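Kisiline House common room — what ends up on the table
Project report, unit 2, material culture of shared spaces

1. What we wanted to know

Every shared house has one table where stuff lands. Ours is the wooden one in the common room at Kisiline. Nobody owns it, everybody uses it. Question was simple: what gets left there, how long does it stay, and does the kind of container nearby change anything? We started out wanting to do the whole ground floor but that was way too much for one term, so table only.

2. Method

Twice a day, morning and late evening, 29 days. One of us wrote down what was on the table, the other checked it. We used the Flidia sheet from class (item, material, position, still there y/n). Total of 1253 entries, and that includes repeats — same mug four days running is eight entries. We should of separated those from the start. Fixed later, took a whole evening.

Crumbs not counted. Mail counted as one item per pile.

3. What we found

Cups win. Every single day. Mostly near the edge closest to the kitchen door. They also nest — people put a small one inside a bigger one and consider that tidying.

Cloth was second, which we didn't expect. Towels, dish cloths, a sweater that stayed seven days. Once a cloth is down, things get put on it or right next to it and the whole area turns into a kind of zone. Ekness (course reader, week 4) calls this a "soft border". Fits pretty well.

Baskets are harder. Our idea was that a basket pulls things in and leaves the table clearer. Only half true. Paper and small light things go in. Cups stay out.

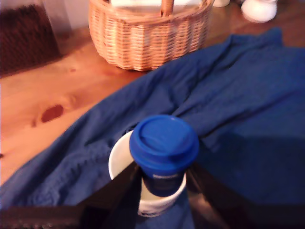
Page last changed: 11/1/21

A white cup with a smaller navy one inside it, blue lid on the small one, and the big blue cloth lying in folds over the wood. Basket is just past the edge of the cloth, white things showing along the rim. More white stuff standing on the bare wood to the right of it. Pretty much the pattern from section 3, all on one table.

4. Problems

— Two observers, two ideas of what "on the table" means. Hanging off the side? We said yes, after arguing.
— People knew we were counting. Table got suspiciosly clean in week one, then back to normal.
— Position column too vague. "Left" depends on where you stand. Next time use the big dark knot in the wood as a fixed point, it's not going anywhere.

5. Next

Govindasamy House has the same size room but no basket. Would like to run the same sheet there in July and compare. Raw entries are in the appendix, sorted by item, not by day.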